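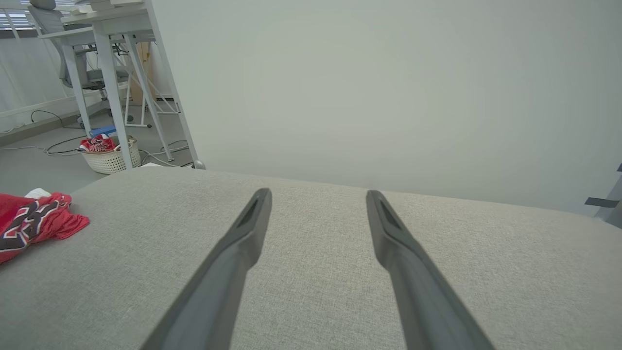 Clumthorpe council voted last night to put up its share for the bus station study, so the thing is finally moving. The number is $44,000 out of cash reserves, and it pays for a look at 2 sites: the old Totis freight yard and the lot behind Buten Street. Seats came up a lot, more than anyone planned for. The current shelter has a metal bench and that's it. One rider who takes the early run to the hospital told the council she'd settle for anything padded, plain light gray fabric would do, just something you can sit on for half an hour with a bad hip. Staff said fabric won't hold up in a public waiting room but they'd ask the consultant to price cushioned seating anyway. Vote was 5-2. The two no votes both wanted the county to pay in first.

Parking is the sticking point at Buten. The lot holds 100 cars and the shops on that block use most of it by noon. Totis has room but it's a long walk from downtown, and there's no sidewalk on the north side -- the city has been promising one for years. Also teh drainage. Anyone who drove past in the spring knows.
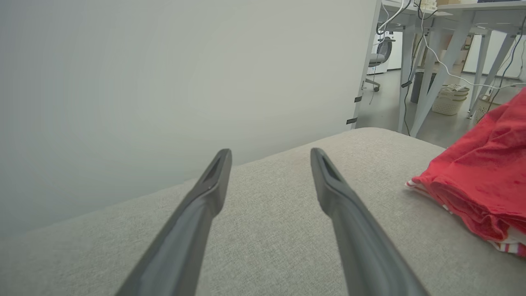

By Gilmar Cordeiro
Transit Notes, 17/09/2024

What happens next. Vaněk Associates gets the study contract, assuming the paperwork clears. First public session in October, library meeting room, time to come. They want route 17 riders especially, that's the line that would change most under either site. Bring your stop number if you know it.

Written comments go to the clerk's office, paper or email, both fine. Please put "station study" at the top so it dosen't end up with the parking complaints.

No word yet on the evening bus. Asked twice. Will ask again.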